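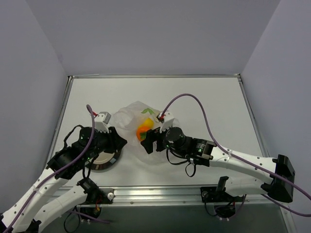 Garnet Paquette

Sun 15 October

Shoppers at the Brallari grocery in Vosville will be asked to pay for the thin plastic bags in the produce section starting in November, and the store says the change will cut waste. It has not said by how much, or how anyone would know.

Under the plan, a produce bag will cost three cents. The rolls will stay where they are, beside the apples and at the end of the lettuce cooler, and cashiers will add the charge at the till. Customers can bring their own bag or buy a washable mesh one, sold under the Ankrah name, in packs of two.

Store manager Darlene MacPherson said the crumpled, see-through bag that comes home around an orange and goes in the garbage a day later is "the easiest piece of plastic in the whole building to do without."

Maybe so. It is also one of the lightest. A few steps from the produce section, Brallari sells peppers shrink-wrapped in threes, cucumbers in tight plastic sleeves and cut melon in hard tubs with snap-on lids. None of those will carry a charge. Asked why, MacPherson said the packaging is chosen by suppliers and the store has "limited say" in it. Pressed on whether Brallari had asked any supplier to drop the wrapping, she said the conversation was ongoing.

The store tried the idea at its Malton location for 18 weeks earlier this year. A one-page summary taped up by the customer service desk calls the trial a success and says bag use fell by 40 per cent. The page does not give the number of bags used before or after. It does not say whether people brought their own, put their fruit in the cart loose, or picked up more of the pre-packed kind instead. Brallari declined to share the full results, saying they included sales information.

Sylvie Poirier, who shops at the Malton store most weeks, said she did stop taking the bags. She also started buying her oranges in the big net.

"So I have a plastic net now where I used to have a plastic bag," she said. "I don't know which one is worse. I'd like somebody to tell me."

Her other complaint was with the till. Loose fruit rolls, and greens left unwrapped drip on the bread. During the trial, she said, one cashier was quietly handing out bags for free from under the counter when the lineup got long.

MacPherson said she was not aware of that happening.

There is also the question of what people do with the bags once they are home. Brallari's summary treats every one as used once and thrown out. Noémi Kozma, who runs the repair and reuse table at the Vosville market, said plenty of them get a second turn as bin liners, lunch bags or a wrap for half a cabbage. She keeps a drawer of them herself.

"If I can't get them at the store I'll buy a box of something similar, and those are thicker," she said. "I'm for using less. I just want to see it counted properly."

Kozma said the mesh bags could be worthwhile for people who remember to bring them. Her own sit in the car. She would sooner see the store put out paper for small items and ask customers to flatten and return what plastic they already have. Brallari used to have a drop-off bin for soft plastics near the carts. It was taken out during the spring renovation and has not come back. MacPherson said there was no date for its return.

As for the three cents, the money will stay with the store. An early version of the notice said proceeds would go to "local green initiatives," but that line is missing from the one now posted at the entrance. MacPherson said the wording had been changed because the details were not settled.

Frans Van Acker, who owns the small fruit stand across the parking lot, said he has no plans to charge. He buys his bags by the carton and called the cost too little to bother with. He does tell customers they don't need one for a single orange.

Brallari said it will review the charge after the winter. It would not commit to making the review public.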